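4.2 What people said about sitting down

I went into the interviews with a list of questions on heating bills, and I came out with a notebook full of chairs. Areeba Chaudhry, my co-author, had warned me this would happen. She did the first batch in Vestereck and told me that people will talk about their radiators for maybe five minutes, and then they want to tell you where they sit in the evening and who gets the good spot. So we added a seating question to the Plunby visits and coded the answers the same way as the rest.

We ended up with 265 usable answers. Of those, 95 named one single seat as "mine," and another 70 named a seat that was shared but argued over (I loved these). The rest either moved around the room or didn't care. We had expected age to matter most, but the length of time in the home did a better job, and that held up in both towns.
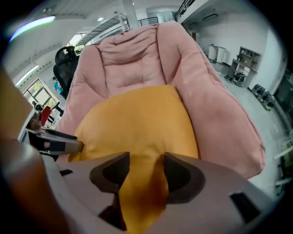
Figure 4. Seat and cushion.

Claimed seats were hardly ever picked for the view or the TV. When we asked why this one, most people started with their back, then their arms, and then the draft from the door. Arms came up so often that we gave them their own code! Fat, pillowy ones like those on the pink chair in Figure 4 were put in our "soft arm" group, along with old club chairs and one recliner, and people in that group told us they read or dozed in the seat more than they ate in it. The hard-arm group was the other way around – lots of trays, lots of toast.

I should say a word about how we handled things that sit on a seat but aren't part of it. Warraich's household survey counts only furniture, and we followed it at first, which was a mistake on our part. People kept answering a question about the chair with a story about what was on it, and by the Thursday of the second week we had gone back and opened a separate column for throws, pads and pillows. 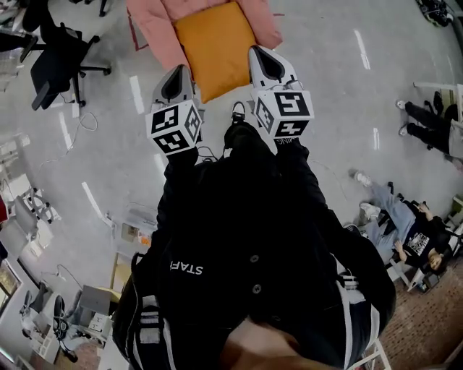 Loose items turned out to carry a lot of the claiming. A person who shares a sofa can't very well own the left half of it, but they can own a pillow, and several told us they move it with them from room to room. Color seemed to help here. A square one in mustard orange against light pink is easy to spot from the hallway, and people with a strong contrast like that in the room were quicker to tell us whose was whose. Matching sets gave us more shrugs. I wouldn't lean too hard on this, as we only thought to write down colors in Plunby, and the Vestereck notes just say things like "cushion, big."

The link back to heating is weaker than I'd hoped, but it's there. People with a claimed seat tended to describe the warmth of the room from that one spot – "it's fine where I am" – even when someone else in the home said it was cold. We come back to this in the next section, where we compare those answers with the readings from the Plultero loggers.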